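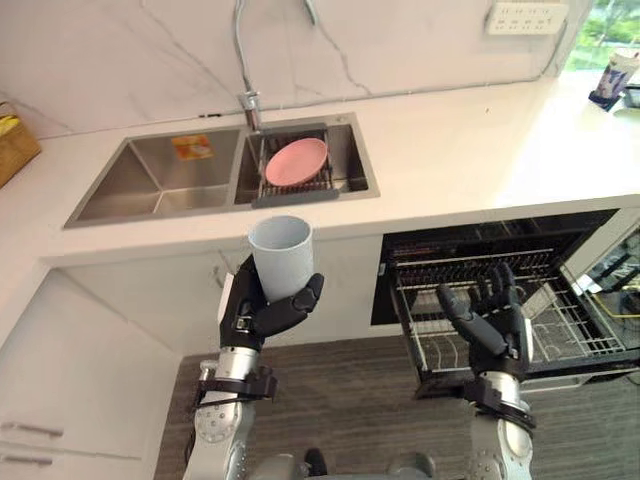 Tane Rutherford thinks we set out to prove the labels wrong and then went looking for a way to do it. That was the main comment on our draft, and it is partly fair. We did start out doubting the claim on the Eltus dish soap bottle, which says one squirt does a full sink of plates. We still doubt it, but less than we did in September.

Background

Every dish soap sold at the Hanholm store near campus makes some promise about how far it goes. None of the labels say how big a squirt is, how dirty the plates are, or how hot the water should be. A claim like that is hard to test and easy to print.

What we did

We bought Eltus, Yeom and the Flikholm store brand. Each plate got one level teaspoon of the same cooking oil and flour paste, left to sit for 18 minutes. We washed by hand in water at 50 degrees Celsius, with the same dose of soap for each brand, and kept going until the suds were gone. One person washed and another, who did not know the brand, judged whether the plate felt greasy. We ran 29 trials in all. Two were thrown out -- the thermometer had been left in the wrong bowl.

What we found

Eltus did last longer than Yeom, though the gap was smaller than the spread between two washers using the same soap. The store brand landed in the middle. One of us scrubs hard and one does not, and that mattered more than anything in the bottle. We would not pay extra for Eltus on these results, and we would not tell anyone it is worse either.

Problems

"Feels greasy" is a weak measure. We tried weighing the plates before and after, but the kitchen scale could not pick up the difference. Suds are not a great sign of cleaning power to begin with, and we only read that after we had finished. Tane also pointed out that 300 grams of paste was mixed on Friday and used over the whole weekend, so the later plates may have been harder to clean. We did not write down which trials came from which day, so we can't check.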